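Dos brazos para preparar biberones: la pinza derecha pierde el cero al girar la tapa del tarro

Châu Khúc
Buenas. Tengo montada una celda con dos brazos Wileleo sobre una encimera de cocina, para preparar un biberón completo: abrir el tarro de la leche en polvo, servir el agua del hervidor, enroscar la tetina y poner el capuchón. Las bases están a 470 mm una de otra y el controlador es un Cultard, el modelo básico. De momento trabajo con agua del grifo sin calentar.

Los primeros ciclos del día salen bien. Luego la pinza derecha empieza a cerrar de menos y la tapa del tarro le patina. Si reinicio y hago la referencia, vuelve a ir bien un rato. El registro me da el aviso 111 (desviación de apertura), pero no se para. He limpiado las almohadillas con un paño y sigue igual. ¿Es cosa de la pinza o de cómo tengo repartidas las tareas?

Bình Trịnh
Seguramente las dos cosas. Empiezo por el reparto, que es lo más fácil de cambiar. Por lo que cuentas, el brazo derecho abre el tarro sin que el izquierdo lo sujete, y entonces todo el par se va a la muñeca y a los dedos de esa pinza. Yo usaría el mismo reparto que a mano: la izquierda sujeta el recipiente y la derecha maneja la otra pieza, sea el hervidor, el capuchón o la tapa del tarro.
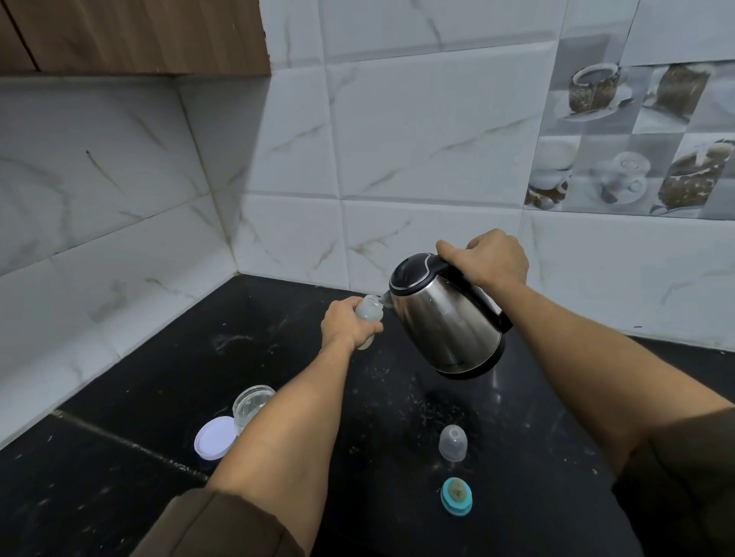
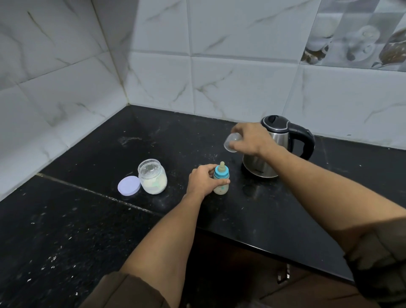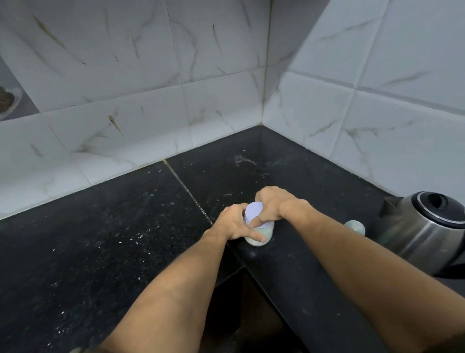

En el programa son dos posiciones de sujeción para el brazo izquierdo, una para el biberón y otra para el tarro, las dos bajas y con poca fuerza. El biberón de plástico se deforma si aprietas, así que ahí limita la corriente. En el tarro puedes subir algo más.

Ahora la pinza. El polvo de leche se mete en la guía de los dedos y con un poco de humedad hace una pasta. Por fuera no se ve nada. Lo que hago yo:

Paro el controlador y corto la alimentación del brazo.
Quito las almohadillas y los dos tornillos de cada dedo.
Saco los dedos y limpio la guía con un cepillo seco. Después, un paño apenas húmedo y a secar.
Una gota de grasa alimentaria en cada guía, extendida. Si sobra, se retira.
Monto, aprieto los tornillos en cruz y hago la referencia con la pinza vacía.

Si después de eso vuelve el aviso 111, mira la correa. Yo reviso la guía cada 200 ciclos y la correa cada 400.

dương_taller
A mí me pasaba lo mismo y era el cable del codificador, que rozaba en el codo. Cámbialo y listo.

Basenow
Lo del cable puede ser, pero si con la referencia se arregla un rato yo miraría antes la suciedad. Un cable rozado suele dar fallos sueltos, según la postura del brazo.

Añado una cosa del hervidor: enseña el giro de servir con el agarre ya cerrado en el asa y con el peso real de agua. Si lo enseñas vacío, la muñeca se queda corta y el chorro cae fuera del cuello. Y pon una funda de silicona en la muñeca derecha, porque las salpicaduras van todas ahí.

Châu Khúc
Desmontada la guía derecha, estaba llena de pasta. Limpia y engrasada, llevo toda la tarde sin el aviso. El cable lo he mirado y está bien. Me falta reprogramar el brazo izquierdo para que sujete el tarro y pedir la funda.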